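Budget season, or how I spent October

So the gripper money came through! Well, most of it. I'd asked for enough to buy two complete handheld grippers from Bradeck, and what we got covers one, plus a decent pile of spares. I can live with that (I had a backup spreadsheet, of course I did).

The spares are where I got it wrong last year. I put down 70 finger pads for the whole Plernell project and we'd gone through 84 before summer, so this time I've asked for more and given them their own line. Dodholm quoted us $89 a set for the rectangular ones with the screw holes, and Pillay still hasn't sent a price. If you have a contact there, please nudge them for me!
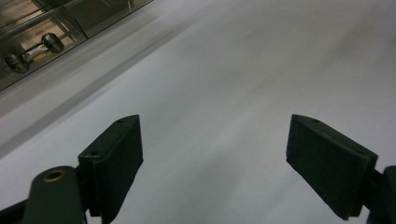

I'm also holding back a little for shipping, which bit us hard last time. Orders go in as soon as the paperwork clears, so if your bench needs anything odd, email me before noon tomorrow and I'll try to squeeze it in.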